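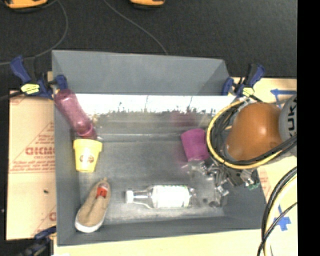
A yellow cup and a maroon-purple bottle inside a large gray bin.

Lorine Draws Its Lines

On 20th November the Lorine city council will vote on a map that divides the city into six wards. Since its charter was adopted, Lorine has elected all six council members at large, meaning that every voter in the city votes for every seat. If the ordinance passes, each member will be elected only by the residents of one ward, and only the mayor will continue to appear on every ballot.

The change was approved in principle two years ago, when a charter amendment passed by 571 votes. That ballot question said nothing about where the wards would go. It directed the council to adopt boundaries "before the next regular municipal election" and left the method open. Most of the time since then has been spent on the method.

The petition behind the amendment carried 1,189 valid signatures and came largely from the east side of the Olley River, where no sitting council member lives. Under the at-large system, the top six finishers in a single field took office. Turnout east of the river has been lower than turnout west of it in each of the last four municipal elections, and candidates from the east side have tended to finish seventh or eighth. Supporters of wards argued that the distribution of seats followed from the rules of the contest and would not change until the rules did. Opponents argued that a city of this size had interests best handled as a whole, and that ward members would trade paving projects with each other at the expense of the water system.

Both arguments were heard again this fall, although neither was on the agenda. The hearings in October were limited to the map.

How the map was built

The city hired a mapping consultant, Gikolis, to prepare drafts. The contract called for three, each starting from census blocks, the smallest unit for which population counts are published. Blocks cannot be split without estimating how many people live on each side of the cut, so the council instructed the consultant to keep them whole.

Population balance came first in the list of criteria. In local redistricting, courts generally look at total deviation: the gap between the largest and smallest district, expressed as a share of the ideal district size. A total under 10 percent is usually treated as a minor difference that needs no special defense. All three drafts came in under that figure. The draft now before the council has a total deviation of 6.2 percent, with Ward 4 the largest and Ward 1 the smallest.

After balance, the council's criteria ranked contiguity, compliance with federal voting rights law, respect for recognized neighborhoods, and compactness, in that order. The addresses of sitting members were not to be considered. The consultant's report states that they were not loaded into the software.

The river caused most of the difficulty. East Lorine holds enough people for two wards and part of a third. Some ward therefore has to cross the water, and there are only two bridges. Draft A crossed at the north bridge and joined the old mill housing on the east bank to the downtown blocks on the west. Draft B crossed at the south bridge, attaching the subdivisions off Shin Road to the east bank farms annexed in the last decade. Draft C crossed at both, in two narrow strips, and was dropped after the first hearing.

Draft A kept the Shin Road subdivisions together and produced the more compact districts by the usual area-to-perimeter tests. Draft B kept downtown together. The council chose A by four votes to two and sent it back with changes.

What changed after October

The revised version, which staff call A-2, moves 41 census blocks. Nearly all of the moves fall into two groups.

The first group follows the rail line. In the original draft, Wards 2 and 3 met along a street that runs parallel to the tracks one block south. Residents pointed out that the two sides of that street share a school attendance zone and a drainage district, while the tracks are a real barrier with one crossing. Moving the boundary to the tracks put the whole street in Ward 3. To restore the balance, Ward 2 picked up an equal population at its northern end.

The second group concerns the county home on Olley Road. The home and the detention center next to it are counted by the census as places of residence, and the residents of the detention center for the most part cannot vote in city elections. Including them in the base gives the other residents of that ward more weight per vote than residents elsewhere. States handle this differently, and where state law is silent the choice falls to the locality. Council staff recommended leaving the detention population in the total, as published, and dividing the surrounding blocks so that the effect was spread over two wards. The consultant had advised subtracting it. The council followed its staff.

That decision may draw a challenge. Two speakers at the final hearing asked for the adjusted figures to be placed in the record, and they were. On the adjusted base, total deviation rises to 9.4 percent, still below the usual threshold. A plan that passes on both bases is in a stronger position than one that passes on only one, and the city attorney's memo to the council says so in a single paragraph near the end.

Growth after the count

A separate problem has no fix in the present map. Census figures are fixed on one day, and Lorine has grown since. Building permits issued west of the Shin Road interchange would, at average household size, add 3,000 residents to Ward 4 before the next count. Ward 4 is already the largest. The law does not require a city to chase new construction between censuses, and using permit data in place of census data invites a dispute over method. A city may, though, set its wards slightly under size where growth is expected. The consultant raised this option in the first report. It did not appear in the council's criteria, and A-2 does the reverse.

The ordinance provides for redrawing after each federal census and after any annexation that brings in more than a set share of the population. Earlier language would have handed later maps to an independent body. It was removed in October and replaced with a clause allowing the council to appoint an advisory panel if it wishes.

Elections under the new lines

Seats would be phased in. Wards 1, 3 and 5 would elect members at the next regular election, to four-year terms. Wards 2, 4 and 6 would follow two years later. In the interim, the three at-large members whose terms have not expired would stay in office, which means residents of the odd-numbered wards would be represented by a ward member and three at-large members, and residents of the even-numbered wards by the at-large members alone. The order was set by lot at a September meeting.

Candidates would have to live in the ward for six months before filing. A member who moves out would vacate the seat, unless the move results from a change in the lines, in which case the member may serve out the term. Two present members live in what would be Ward 5. One has two years left to serve and is not affected until then.

The county elections office has asked for final boundaries by the end of the year. Precincts must be redrawn to nest inside wards, and every registered voter whose assignment changes must be mailed a notice. Where a precinct is split between wards, poll workers have to hand out more than one ballot style at the same table, a common source of error in the first election after a change. A-2 splits five existing precincts. The office expects to merge two of the resulting pieces with their neighbors and to open one additional polling place east of the river, at a site still to be chosen.

Passage takes four votes. If the ordinance fails, the charter deadline remains in force, and any registered voter in Lorine may ask the circuit court to order a map.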